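Does the Way We Sort Our Laundry Change How Much Water We Use?
Household Habits project, final report

Summary
We wanted to know how much water a shared student house gets through on laundry, and whether small changes in how people sort and load their clothes would bring that number down. We picked laundry because everyone does it and hardly anyone has been taught how. Three houses on Vokthorpe Street agreed to take part, and we had a great time finding out just how differently people treat a pair of jeans.

Background
Our course unit on resources at home gave us a choice of heating, food waste or water. Two of us grew up in Drurnow, where summer watering limits are a normal part of life, so water was an easy pick. Most of the advice we found in the library was written for families with one machine and one person in charge of it. A student house is a totally different animal! There are six or seven people, one washer, and a lot of half loads run late at night because somebody needs a shirt in the morning.

What we did
Each house kept a paper log taped to the wall by the washer. For every load, the person wrote down the time, the cycle, how full the drum was (quarter, half, three quarters, full) and whether the load had been sorted by color, by fabric or not at all. We kept the log going through September and October. For the first month we asked people to carry on exactly as usual. For the second month we put out three shared hampers marked lights, darks and towels, and asked people to run a load only when a hamper was full.

We ended up with 364 logged loads, way more than we had hoped for. We threw out the ones with no fill level written in, and a handful where the handwriting beat all of us.

To turn loads into water we used the figures in the washer manuals. Two of the houses have the same machine and the third, Ogunleye House, has an older top loader that uses a lot more per cycle. We kept that house separate in our charts so it wouldn't swamp the others.

What we found
In the first month, half loads were the most common kind in all three houses. Sorting by color was the main reason people gave for running them. One person had four white T-shirts and no one to share a load with, so four white T-shirts is what went in.

The shared hampers worked better than we expected in two of the houses. Full loads became the most common kind, and the late-night quarter loads nearly vanished. In Ogunleye House people liked the towel hamper and ignored the other two. When we asked why, the answer was that they didn't want their good clothes mixed up with everyone else's. Fair enough, and we should have thought of it. A few of them tried mesh bags with a name tag in the last two weeks and said that helped.

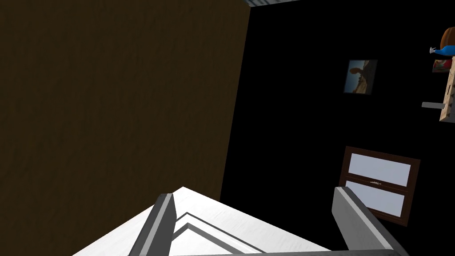

Cold cycles were a nice surprise too. We hadn't asked for any change there, but once people were sharing loads they tended to go for the gentler setting so as not to ruin someone else's sweater. That doesn't save water on these machines, but it does save power, and it would make a good project for another group.

Problems
The log relied on people remembering to fill it in. We think the weekend loads are undercounted, especially in the Cekier Court house, where the pen went missing twice. "Half full" also means different things to different people. Next time we would weigh the loads with a luggage scale, or at least draw a line on the hampers.

The weather changed between the two months as well. October clothes are thicker, so some of the fuller drums may simply be hoodies.

What we would do next
We'd love to run this for a whole school year and include a house with its own dryer, as drying space came up again and again. People run small loads when the rack only holds so much! All three houses have kept their hampers, and the blank log sheet is in the appendix for anyone who wants to try it at home.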